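# The Sweet Pile

Every household has one, and ours lives on the big white table. 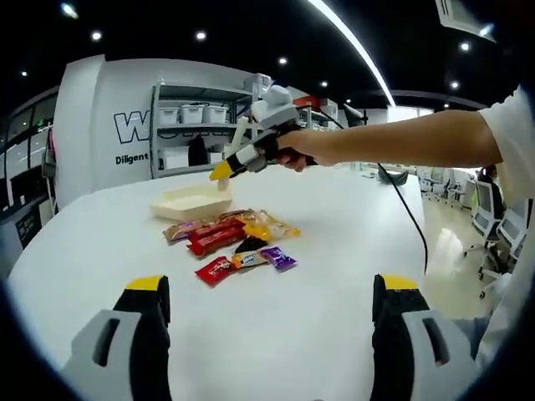

*Candy bars and wrapped snacks on the white table, with the cream-colored tray behind them.*

I grew up in Karkus, where candy was bought at the Gikard store for 35 cents and eaten before you reached the corner, so I came late to the idea of keeping any of it. Now I sort snacks the way my aunts sorted buttons — slowly, with a good deal of talk, and always with one long red wrapper that won't lie straight with the others!

A shallow tray is the thing to have. In a deep bowl the little bars sink and get forgotten until June (I once found a Sallunska caramel old enough to chip a tooth), while a low one lets you see the purple, the blue, and the gold all at once. Put the crinkly bags in last, on top, and leave the tray where visitors can reach it.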